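Posting this as a thread so I can link to it later. It covers one method and one result from the indoor navigation work. The topic is doorways.

The problem first. A robot that plans a route through a house gets a good path on paper and then fails at the door. It clips the trim, or it stops short and turns in place until the timer runs out. Long hallways are easy by comparison.

We wanted to know how much of that failure comes from the planner and how much comes from what the robot sees just before it goes through. Those two things usually get lumped together in one success number.

So we split them. The planner gets the true map in every run. The only thing the policy has to work out from its own view is when to commit to the doorway and at what angle.

We call the method Hoketti. It has two parts. The first is a small network that takes the current view and gives back a heading and a commit score. The second is a rule for what to do when the score is low.

The rule is simple. If the score is low, back up a short distance, turn toward the side with more visible floor, and look again. If it's still low after the third look, hand control back to the planner.

All of this is in simulation. Training was done on rendered interiors with the doors already open. Closed doors are a separate problem and I'm leaving them out.

The views that matter most are the bad ones, where a wall takes up half of what you see and the rest of the room is a narrow slice past the trim.

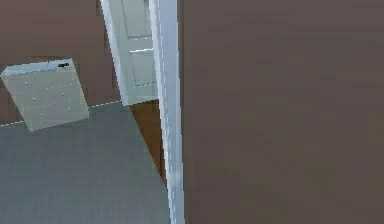 A policy trained mostly on clean, centered approaches learns to look for two door posts. When only one is in view it guesses, and it tends to guess toward the open side, so the back corner of the base catches on the post.

To fix that we changed the starting poses. Half of the training episodes now start off to one side of the opening, close to a wall, facing partly the wrong way. We didn't change the network at all for this step.

Numbers. The test set is 2473 doorway crossings, none of them in houses used for training. Each crossing gets 40 seconds of simulated time. Any contact with a wall, a door or the trim counts as a failure, even if the robot gets through afterward.

I know that contact rule is strict. Plenty of papers allow a light touch. I would sooner have a lower number that means something when you put a real base in a real hallway.

The baseline is the same network with centered starts and no backing up. We ran it on the same crossings with the same planner and the same time limit. It passes 49 percent of them.

Hoketti passes more in every house in the test set. The full table is in the report and I'd ask people to read it there, because the average hides a lot. Some houses barely moved.

The houses that barely moved were mostly the easy ones, wide openings with a straight approach. The baseline was already fine there. The gain is nearly all in crossings that begin at a bad angle.

One thing I got wrong early on. I assumed the open door leaf was useful, since it tells you where the hinge side is. In practice it pulled the heading off. A big dark panel close to the robot looks a lot like a wall, and the policy steered away from it even when there was plenty of space to pass.
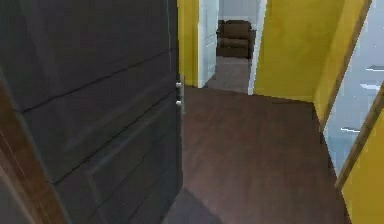 Why not just give the robot a depth sensor and skip this? Depth helps with clearance, and we have a version that uses it, but the low-score cases stay low because the far side of the opening is still hidden from where the robot stands.

The backing up is what deals with hidden space. It costs time -- and on easy doors it costs time for nothing. We looked at how often it fires when it isn't needed, and that's the part I'm least happy with.

We tried a few ways to cut that down. A higher cutoff on the commit score made it worse. Training the score on the outcome of the whole crossing helped some. Before that we had trained it on the next step only, which made it nervous near any edge.

The other trouble spot is mixed flooring. Where carpet meets wood at the threshold, the policy follows the seam as if it were the line to cross. Most of the time the seam and the threshold agree. When they don't, you get a crossing at an odd angle.

Furniture close to the opening is related. A large flat surface low in the view can get read as floor. The commit score comes out high when it should be low, so the backing up never starts. These are rare in our test set but nearly all of them fail.

I don't have a fix for that one. More off-center starts didn't help. My guess is the network needs a few past views to tell a raised surface from the ground, and right now it only gets the current one.
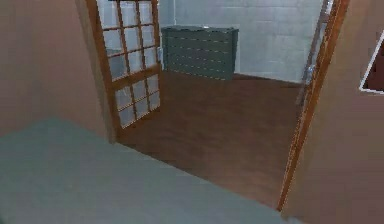 Mieczysław Grabowska: Did you try feeding it the last few views with the motion between them? We had the same floor mix-up at Kondari and a short history cleared up a good part of it. It did slow training down.

Thanks, that's useful. We ran it once with a history of two views and saw no change, but the steps were very short, so the two views were nearly the same. Longer gaps are next on the list.

For anyone who wants to rerun this: the crossings are stored as start pose, goal pose and house, so you don't need our planner. Any planner with the true map should work. Use the same contact rule or the numbers won't line up.

Please also report the number of back-ups per crossing along with the pass rate. You can buy a good pass rate with endless looking around -- we did it by accident in the first week.

Aníbal Puma is cleaning up the training code. The test crossings go up first and the code after that. I'll add the link under this post when it's there.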